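# Held-out homes: is my pickup number a result or a mood?

Posted in Manipulation / Data & Evaluation by **Hemant Katiyar**

I'm training a grasp policy from demonstrations made with a hand-held gripper in people's actual homes. The task is sorting out small household clutter on and around a bed: chopsticks, spoons, a white basket with holes in it. The set is called Stadumano and has 1,375 demonstrations from 9 homes. Two moments from the same home:
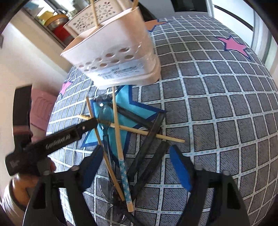
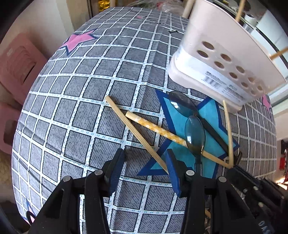 ## What I'm stuck on

When I split the demonstrations at random, the policy looks wonderful. When I hold out whole homes, it drops to 41 percent on picking up the intended stick, and it develops opinions. Its favorite one is that a printed star on a bedspread is an object. It closes on the fabric with great confidence, lifts a little tent of bedding, and reports success, as the success check only asks whether the fingers stopped before they met.

My advisor would like one number for the paper. I have several numbers and would prefer not to choose the one I like best. Specifically:

- Is a random split ever defensible when each home has one bedspread and a hundred-odd demonstrations on top of it?
- Should chopsticks in a tangle be scored together with a chopstick lying mostly by itself? The second kind is flattering me.
- Would masking out the background help, or is that cheating with extra steps?

I've tried color jitter. The policy now grabs stars in any color.

---

**Lorraine Clegg** wrote:

Report the held-out homes as your main result. Put the random split in the appendix, labeled as what it is, a test of whether the network can remember a bedspread. It can. Congratulations to it.

With 9 homes you can do better than one fixed split. Leave out one home, train on the rest, repeat until every home has had its turn, and print all the per-home scores next to the mean. It's a lot of GPU time. I did the same for the Solent drawer experiments and one kitchen was so much worse than the others that the mean was describing a place where none of us had ever been. Reviewers liked the table more than they liked the method, which I've decided to take well.

Fix the success check before any of this. "Fingers stopped early" will count fabric forever. Two cheap things:

1. Raise the gripper a set height, then look again at the spot where the target was. If it's still there, it's a miss, whatever the fingers say.
2. Have a person label a sample of trials from video without seeing the automatic label. Report how often the two disagree. If your 41 percent uses the current check, it may be generous. Sorry.

On tangles: score them separately. Define the bins before you look at the results (say, target touches no other object, touches one, touches more) and write the definition down with a date on it. I dated mine after a bad experience in November.

As for masking, it isn't cheating if you run the mask at test time too and count its failures as your failures. Thin sticks and clear plastic will give you plenty. A clear spoon over a gray-and-white check is a miserable thing to segment, and a magnifying glass shows the mask model more bedspread through the lens, so expect holes.

---

**drellano_fan** wrote:

just use a plain sheet

---

**Hemant Katiyar** wrote:

The homes come with their own sheets, which was sort of the pitch of the grant.

Lorraine, thanks. I relabeled a batch by hand tonight with the "look again" rule, and the held-out figure went down. I won't say how far until I've done the rest. The leave-one-out runs are queued on Uniyal behind someone's very large language project, so I have time to write bin definitions. First draft has 3 bins and an argument with myself over whether a stick poking out of a basket is touching the basket.

---

**Lorraine Clegg** wrote:

It's touching the basket. Put it in a fourth bin if you have enough of them, and otherwise in the middle one with a footnote.

*Thread last edited 2020-02-16*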